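The letter from Van der Linden arrived in March, and Omprakash Solanki read it standing at the sink, which was how he read anything he expected to be a lie.

It said his late aunt had left him a well. There was no house to go with it and no land beyond a strip 10 feet wide, on the Cleroldale road outside Bramton. The water, the letter said, was "locally held to be restorative."

"Held by who?" he asked Saeed Moradi, who drove him out there because Omprakash's car had quit again.

"People, I guess."

"People hold all kinds of things."

They parked by a gate with a coffee can wired to it. The can had a slot cut in the lid and a sign that said 400 had been healed. The four had been repainted more than once. Under the newest coat Omprakash could make out the ghost of a three.

"Your aunt's handwriting?" Saeed asked.

"My aunt sold insurance in Trirerstead for 39 years. She didn't believe in aspirin."

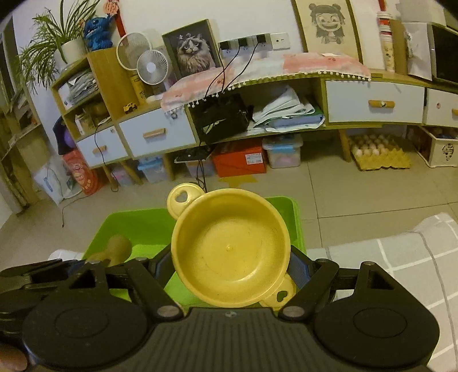 The well had a stone lip and a bucket on a rope. Saeed pulled it up and they both looked in. It was water. It smelled like pennies.

"You first," Saeed said.

"I'm not sick."

"You've been complaining about that knee since we left town."

"That's a knee. Knees hurt. Then they don't, and some fool who drank out of a bucket that morning goes and paints a number on a sign."

A woman was coming up the road with two plastic jugs. She nodded at them like they were waiting in the same line at the bank, put a bill in the can, and filled both jugs without talking. Omprakash watched her the whole time, trying to decide what was supposed to be wrong with her.

"Does it work?" he finally asked.

She screwed the caps on. "My husband likes it in his coffee."

"But does it work?"

"He says the coffee's better." She picked up the jugs. "Are you the nephew? She said you'd be like this."

"Like what?"

She was already through the gate.

Saeed opened the can and counted. It came to 60 dollars and a button. He held it out, and Omprakash shook his head, then took it, then put the button back.

"So you're keeping the place," Saeed said.

"I'm having it tested. There's probably a dead raccoon down there."

"And if there isn't?"

Omprakash didn't answer. He had his hand in the bucket up to the wrist, only to see how cold it was, and he was standing on the bad leg.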